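The Tray

1/13/25

They gave me the second chair, the one with the split cushion, and told me the arm would learn by watching me. I had been at Laltholm for twelve years by then and had taught a lot of people to do a lot of jobs. Not one of them had learned by watching. They learned by getting it wrong while I stood behind them breathing.

"It's only a tray," said the young man from Barosov. "You pick it up, you take it over to the holder, you put it in. Whatever your hand does, the arm does."

"And then it knows how?"

"After enough goes, yes."

"How many is enough?"

He looked at his tablet. He said 62 would be a good start, and I wrote that on the back of my hand because I wanted to hold him to it.

The controller was a grip on a jointed stalk, clamped to the desk. When I squeezed it, the fingers on the far side of the glass squeezed too, a shade late, like somebody laughing at a joke they hadn't followed. I squeezed and let go a few times. I won't say I didn't enjoy it. Then I picked up the tray, carried it across, clipped the holder and dropped it.

"Lovely," he said. "We'll keep that one."

"I dropped it."

"It's useful for it to see a drop."

I thought about all the people I had let go from the packing line for being that useful.

By the end of the morning I had done 10 and my shoulder was aching. The strange part was how much I had to think. At home I put plates in a rack while listening to the radio and arguing with my sister on the phone. With the stalk in my hand I couldn't have told you which way a tray went in. Did I tip it first? Did I come at it from the side? I did it one way, then the other, and the young man frowned and asked me to try to be consistent.

"I am being consistent," I said. "This is how I do it."

"You went round the left twice and over the top three times."

"That's how I do it."

He wrote something down. I asked what it was and he said it was a note about variance. I asked if that was a polite word and he said it was a technical one.

In the afternoon a woman came from Stelgate, who were paying for it all, and stood behind my chair. She was told that the system was picking up my skill. She asked me what my skill was. I said mostly it was knowing when a tray was about to go, before it went, from the feel of it. She asked whether the arm could feel that. The young man said it had a very good camera.

She nodded as if he had answered.

I did five more while she watched, and they were the worst of the day. My hand had gone stiff and I was holding the grip too hard. I told them both that if the arm was really learning from me, it was now learning to be nervous in front of visitors. The woman laughed. The young man put it in his notes, I think, because he typed for quite a long time.

When she had gone he asked if I wanted to stop. The number on the back of my hand had half rubbed off, so that it could have been anything. I said I would do one more, slowly, with no one talking. I brought the tray up off the table a little way and held it there, to see if I could feel it from where I was sitting. 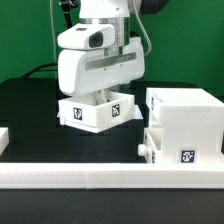
The Second Visit

In May they ran it without me. I was asked along as a courtesy, and given the better chair.

The arm went down, took hold, and lifted. It went round the left. Then, for no reason I could see, it stopped short of the holder and waited, just long enough to be annoying.

"It always does that," said the young man. "We can't find it in the code."

I asked how long it waited. He said around 2 seconds. I knew that wait. It was me, looking over my shoulder to see if she was still there.

"Can you take it out?" I asked.

"We'd need you to do them all again."

I told him I would look at my diary, and went to find my coat.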